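Handout 4: Counting a two-step

Reader for the social dance and live music module. Revised by Sanne Jacobs, January 2019.

**1. Meter**

Most two-steps played at dance halls are in cut time or a quick 4/4. Dancers feel two main pulses per bar, on beats 1 and 3. The bass usually plays on those pulses, and the guitar or triangle fills the beats between.

**2. Step pattern**

The basic figure takes one full bar:

- beat 1: step left
- beat 2: close right
- beat 3: step left
- beat 4: touch right, no weight

The next bar mirrors the first. The touch must stay unweighted. If weight goes onto the right foot, the mirrored bar starts on the wrong side.

**3. Tempo**

Tempos are given in quarter notes per minute.

| Tune | Tempo | Use |
|---|---|---|
| Prinex Two-Step | 148 | basic figure, half steps |
| Ulham Waltz | 100 | waltz, for contrast |

The waltz is in 3/4 and has no touch. Do not carry the two-step count over to it.

**4. Phrase length**

The A part is eight bars and is normally repeated. Fiddle and accordion trade the lead at the repeat. Some bands add a bar before the singer enters. Keep the basic figure going through the added bar and wait to turn until the voice starts.
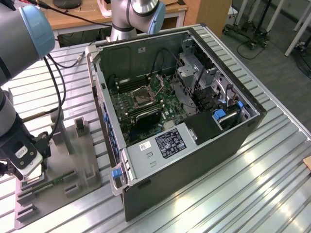
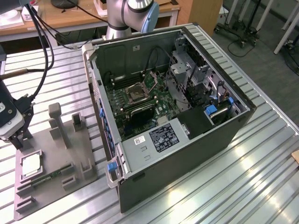 **5. Finding beat 1**

Listen to the bass first. If the bass is hard to hear from the floor, use the chord changes, most of which fall on beat 1. The triangle is a poor guide for this purpose: it sounds on every beat, and its accents vary by player.

**6. Exercise for next meeting**

Play the first 68 bars of the Prinex recording. Mark each bar where the lead changes and note which instrument takes over. Walk the step pattern once without a partner before marking. Bring the marked sheet to the Dela Peña room.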